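Washing up before the dishwasher: a study of one kitchen sink

Domestic Technology module, project report
Student: Domenica Lehner

1. What the project was about

My project looked at how much rinsing and brushing people do before they load a dishwasher, and whether the layout of the sink makes them do more of it than they need to. I chose this because the shared kitchen at Gesuvport has a water meter on the sink supply, and the readings for the previous term came out higher than those for the bathroom next door.

The kitchen has a white worktop with a rectangular stainless steel sink set into it and the dishwasher nearby. Behind the worktop is a yellow backsplash that is lit from behind. The tap is chrome with a long thin spout.

2. Method

I read the meter at the start and end of each washing-up session and wrote down the litres used. I also noted whether the plug was in, whether the brush was used and how long the tap was left running. There were 40 sessions in total. Everyone who cooked was asked to wash up as they normally would for the first half, and to follow a short list of instructions for the second half.
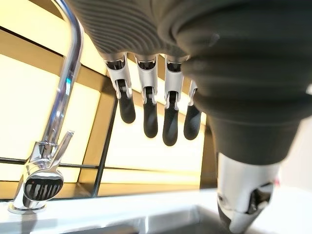 The instructions were kept to one side of paper. Scrape the plate into the food bin. Brush off anything stuck with the tap closed. Load the plate. Run the tap only for pans and for rinsing the basin at the end.

I had planned to time the sessions with a stopwatch, but this did not last. People stop to talk or put the kettle on, and I could not decide when a session had paused. The times in my notebook are therefore not used in the results.

3. The brush

Before the study there was only a sponge. I bought a dish brush, entered it in my costs under the name Narnar, and kept it by the sink. Most people took to it quickly – the bristles lift dried sauce without much water. Two people said it splashed, mainly when they pulled it over the near rim of the basin, so I added a line asking them to keep the brush low.
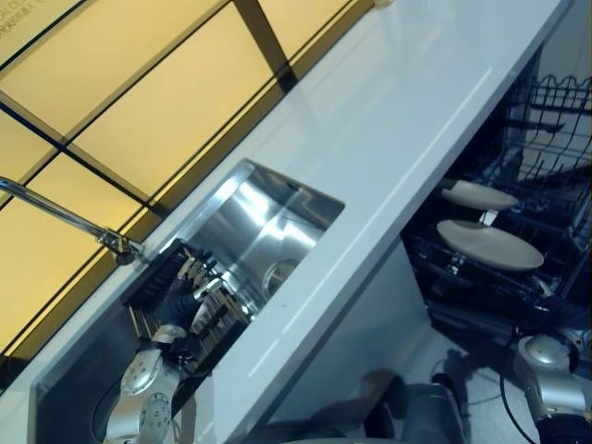
Gesuvport, April

The second half of the sessions began after the break. I put the instruction sheet on the inside of the cupboard door and replaced the washing-up liquid with one called Flukano, which foams less. In hindsight I should have changed one thing at a time. Less foam also means less rinsing, so part of the saving may come from the liquid.

4. Results

The 40 sessions used 1,897 litres. My estimate before starting was 2,000 litres, based on the previous term. The second half used less than the first, and most of the difference came from plates and bowls. Pans needed as much water as before.

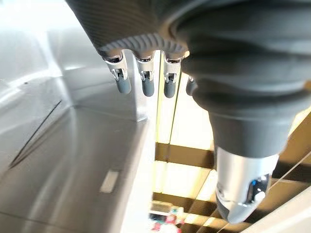
Rinsing the basin was the part I had not thought about. After brushing, small bits of food collect near the drain, and people chase them with the tap fully open. A cup of water poured from the far end did the job just as well when I tried it, but only Ogura House residents, who have a similar sink, did this without being asked.

5. Problems

The meter is under the worktop and awkward to read, and I think I misread it at least once. One session shows 400 litres in my notebook, which cannot be right. I checked it against the next reading and corrected it to 40. 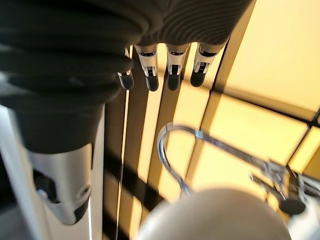
The tap has no setting between a trickle and a strong flow that people could find easily. Several of them opened it too far and then turned it back. A small mark on the lever might help, and I would try that next along with the old washing-up liquid, so that the two halves can be compared properly.

6. Costs

Brush, washing-up liquid, notebook and printing. All receipts are in the folder handed in with this report.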